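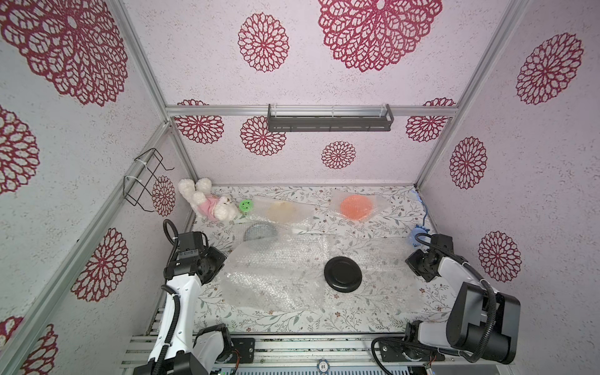
*Crimson mandala flowers above a leafy vine-print cloth*

# The Trala Teapot

I made the first Trala because I was fed up with teapots that dribble. You pour a nice cup for a guest and half of it runs down the spout and onto the table! So I spent a whole winter fussing over one spout (and drinking far too much black tea), and I've been making this pot ever since.

It's stoneware, thrown and glazed by me in my workshop in Enudel. The belly is round, the handle is big enough for a full hand, and the lid has a little lug inside so it stays put when you tip the pot right over for the last drops. It holds 933 ml, so two people with big mugs or four with polite ones.

The glazes change a bit from batch to batch. If you're matching a pot you already own, write to me before you order and I'll look through the shelf for a close one. I have five colors on the go at the moment: oat, slate, moss, rust and a blue that I keep meaning to rename.

## Shipping

I pack every pot myself, with the lid wrapped separately and tucked in next to the body. There's plenty of bubble wrap in there, so please go slowly with the scissors. Keep the box if you've got space for it, it's handy if you ever move house. Orders placed before noon usually go out the next morning, except in May when I'm at the craft fairs and everything takes longer.

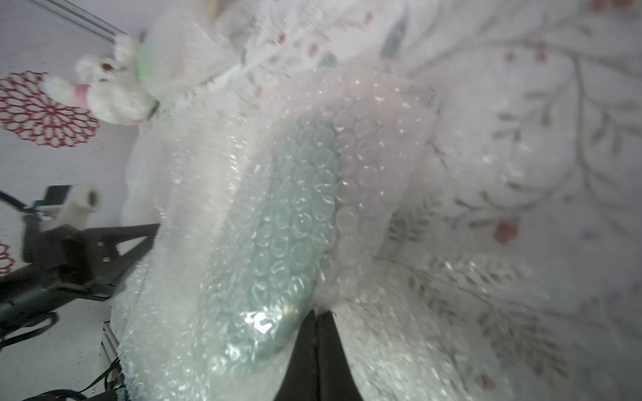 ## Details

- **Price:** $228, lid included
- **Capacity:** 933 ml
- **Glaze:** oat, slate, moss, rust, blue
- **Strainer:** built into the base of the spout, holes sized for loose leaf
- **Dishwasher:** fine, but I wash mine by hand
- **Stovetop:** no, please don't
- **Returns:** 30 days, unused

## Goes well with

The Akus cups are the same clay and I glaze them alongside the pots, so the colors sit nicely together. People also ask me about a warmer. I don't make one, but I've used an old Pfeiffer candle stand under mine for years and the base fits it well.

A patterned tablecloth is lovely under a plain pot, by the way. I go for small leaves and flowers with the oat glaze, and something bolder with slate. Rust on red is a bit much for me, though I've had customers tell me I'm wrong!

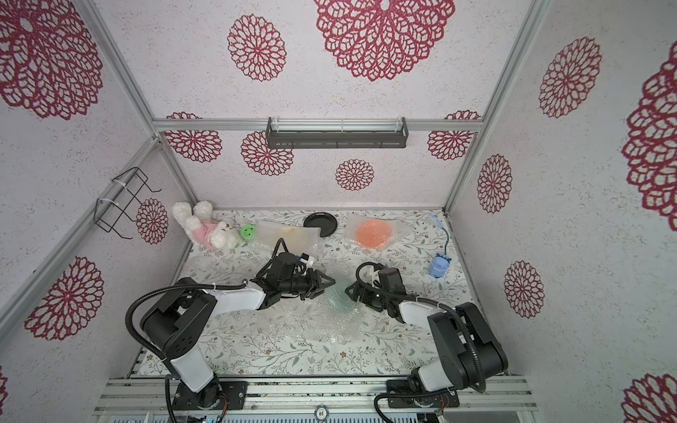

*Lace-like crimson medallions, with gray-green vines and small brown flowers on the cloth*

Replacement lids are available for pots bought from me. Send the width of the opening and the glaze color, and I'll tell you what I've got.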